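Plundley Workshop Replaces Bench Tops With Black Panels

The shared workshop in Plundley has finished changing the tops on its work tables, the building's operator, Fullimex, said on Tuesday. The old pale surfaces had been in use for 12 years and had become too uneven for layout and assembly work.

The new tops are matte black and come as separate panels, set edge to edge on the existing steel frames. Fullimex said the dark finish was chosen to cut glare from the ceiling lights, a frequent complaint from users who do small-parts work in the evening. The contract went to Wongsuwan, which supplied 40 panels from its Plondano line and fitted them over 3 days in December.

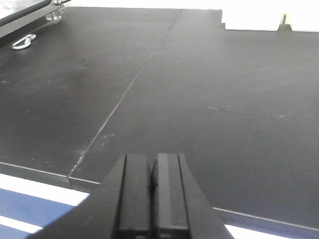 Joints between panels have drawn the most comment so far. On some tables the front edges do not line up, leaving a small step where one panel projects past its neighbor. Chips and scratches show pale against the black, and they tend to collect along the seam. Dust and smudges are also easier to see than on the old tops.

Wongsuwan said the offset comes from the frames, which were built to slightly different depths, and that it does not affect the load rating of 112 kilograms per panel. The company will return to adjust the worst tables and will fill chipped edges with a black repair compound. Panels with deeper damage can be lifted out and replaced one at a time.

Until that work is done, users are asked not to drag metal fixtures across the joints and to clamp on the side edges only. Surfaces should be wiped with a dry cloth before and after each booking. Solvent cleaners are not approved for the finish.

Booking hours and rates are unchanged.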